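Food & Home | Long reads | Kitchens

We use cookies to remember your settings and to count visits. Accept | Manage choices

The long life of the kitchen worktop

By Rima Daher
18 Feb 2021

Print this page | E-mail to a friend

Khurram Ghumman has been fitting worktops in and near Carnton for 41 years. When he started, most of the work was laminate, cut in the customer's front garden and glued down the same day. Now he does stone four days out of five, and the laminate jobs are mostly rented flats.

"People used to ask what it cost," he says. "Now they ask what it's called."

The change has come in one working lifetime. Stone was once for banks, churches and the cold slab in a good pantry, where pastry was rolled. Cheaper cutting machines brought it into ordinary houses, and television did the rest. At the yard where Ghumman buys his slabs, the office wall still has a price list from his first winter there. It has one granite on it and no marble at all.

Marble is the stone customers want most and the one fitters argue over. It is softer than granite and it reacts with acid. Lemon juice, vinegar, wine and tomato will all take the polish off if they are left, and the dull patch that remains is called an etch. A sealer slows down stains but does nothing to stop etching, a point that is often lost in the showroom.

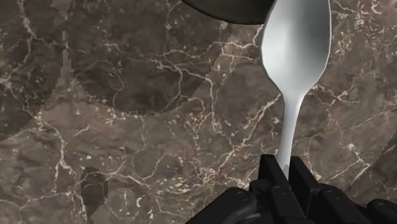
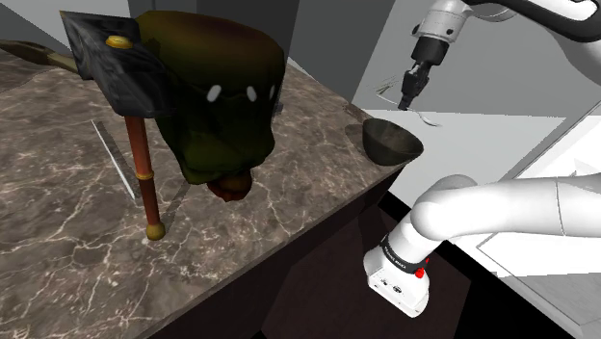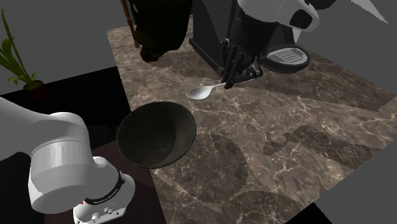

Chia-jung Chung bought her flat with a marble worktop already in it, and had it for eight years before she learned what had been done to it. The previous owner had paid £1,381 to have the surface ground back and polished twice. Her own slab is nearly white, and every ring left by a glass can be found if the light is low. A mottled brown-grey marble with thin white and cream veins, like the one in the pictures of the whole counter, would have been kinder to her, she thinks, as the pattern gives the eye something else to follow. She has now had hers honed to a matt finish. The etches still come, but they are harder to find.

Repairs of that kind cost from £300 for a small run. Aba Aidoo, who restores stone floors and took on kitchens when the hotel work dried up, turns down a fair number of them. Some owners want a slab to look new every February and she tells them to buy something else. Grinding takes a little off the thickness each time, and it leaves a dip near the sink if it is done badly.

Her advice for daily care is short. Wipe spills at once, use warm water and a drop of plain washing-up liquid, and dry with a cloth. Keep limescale remover well away. Put a board under anything sour.

Ghumman has laminate at home. It was fitted in a weekend and has a burn by the hob from a frying pan. He has no plans to change it.

Filed under: Worktops, Stone, Looking after your home

Print this page | E-mail to a friend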